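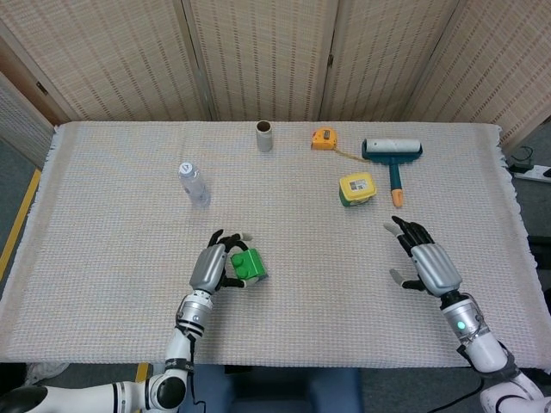
Reading time: 2 minutes

Breron has begun the second stage of its programme to gather handling examples for a two-armed robot, the company confirmed in September. The work is being carried out at its Vulberg site and is intended to supply the learning system known as Tillik with a wider range of everyday objects than it has had so far.

The first stage produced 600 recorded examples, of which 500 were accepted for training. The remainder were set aside after review, mostly on account of gaps in the recording. A further 75 accepted examples are required for each object added in the second stage.

Each example covers one short task, such as picking up a toy building block and putting it down at another point on the table. Household and workshop items are left on the cloth alongside it, among them a water bottle, a cardboard tube, a tape measure and a lint roller. Operators are instructed to change the layout between examples so that the system does not come to depend on a fixed arrangement. 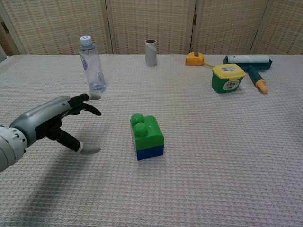 Review of the recordings is shared with the Nazarenko laboratory, which also keeps the written rules for accepting or rejecting an example. Under those rules an attempt in which the object is dropped may still be kept, provided that it is marked as such and the recording is complete. The laboratory has asked for more attempts of this kind, and Breron has agreed to supply 50 before the end of the stage.

Training on the new material will start once the review has been completed. Results will be compared with those obtained from the first stage alone, using objects held back from both. No change to the robot's hands is planned during this period.

Related items
Vulberg site extends opening hours for operators
Nazarenko laboratory revises its labelling rules
Tillik: summary of the first stage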